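We use cookies to improve your visit. Accept | Manage

Do travel jewellery boxes stop tangles?

mossyteapot
Comden want £17 for theirs. Worth it, or just a padded box?

gritbin
Padded box. Chains knot anyway. 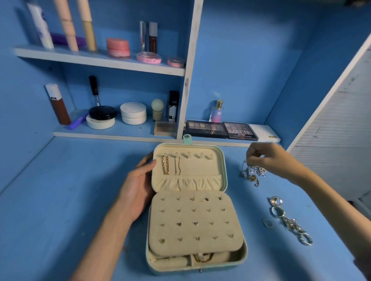
Chains on the lid hooks, the rest still in a heap

pellow_6
Disagree. Mine's from Multholm and hooked chains stay put.

gritbin
For how long, though? I gave up after a fortnight.
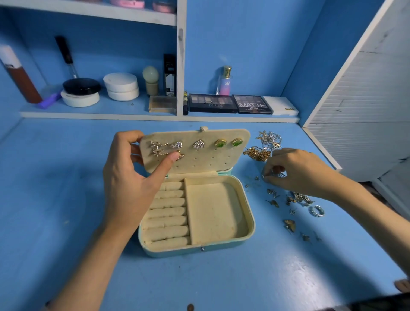
Drinking straws did the same job for pennies.

mossyteapot
Not convinced by either of you. Keeping my £17.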